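Home Organization Basics, Unit 2: Kitchen Tools and Where They Live
Class notes (please bring these back, I always run short)

Okay, so last time we did flat storage, meaning baking sheets, cutting boards and anything else you can file upright like a folder. Today is the messy one. Long-handled tools! Spoons, ladles, turners, pasta forks, tongs, the whisk you love and the other whisk. They're long, they're top-heavy, they hook onto each other, and most kitchen drawers were built for people who own teaspoons.

Start with the pull-out. I mean everything, including the stuff in the crock by the stove and the stuff you threw in the Plurnwood basket on top of the fridge when company came. Put it all in one open bin or box on the table. Please don't sort while you pull. I know it's tempting (I do it too, and then I've been standing at the drawer for half an hour holding a melon baller).

Once it's all out, group by what the working end does. Stirrers, lifters, scoopers, grabbers. Don't group by material and don't group by set, even if the set was a gift and it all matches so nicely. You reach for a tool because you need to lift an egg, and at that moment you couldn't care less what else came in the package.
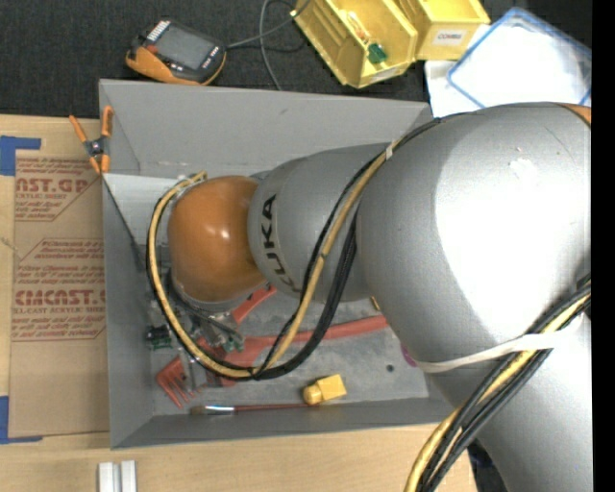

Color is the thing students argue with me about most. A matching set looks great in a crock, and I get it, I bought the Stovance one for exactly that reason. But when every handle is the same shade, your eye has to travel all the way to the head to find what you want, and in a deep container the heads are often what's buried. Look at the red tools lying on the floor of the gray bin: the slotted, fork-like head you can name right away, but the two handles running off to the right could belong to nearly anything. So if you keep a one-color set, store it heads up, or lay it in a drawer with all the heads at the front. Pick one and stick to it.

Bin or drawer? A few notes from my own kitchen and from the homework you turned in.

Deep bins are for sorting day and for moving house. They're bad everyday storage for tools. Things slide down the sloping sides, end up in a heap, and you dig.

Crocks work if you're strict. My limit is 9 tools. After that they start lifting each other out, and you pull a ladle and get a ladle plus a turner.

Drawers work best with long dividers that run front to back. The Kovholm ones are springy and hold well in a wide drawer. The Amundsen ones look nicer but they slipped on me until I put a strip of shelf liner underneath — worth knowing before you buy four.

Hooks are fine for anything with a hole in the handle. Keep them away from the burner, grease gets everywhere.

Now duplicates. I allow two of anything you use daily, so one can be in the dishwasher. Everything else, one. If you can't decide between a pair, cook with both for a week and see which one you keep washing by hand because you want it again.

Homework: do your own pull-out before next class and write down your groups, plus anything that didn't fit one. The odd ones are my favorite part of the discussion! Measure your longest tool too, and the inside of your drawer from front to back. Inside, please — several people measured the drawer front last time and we had to start over.

Next unit is lids. Bring snacks.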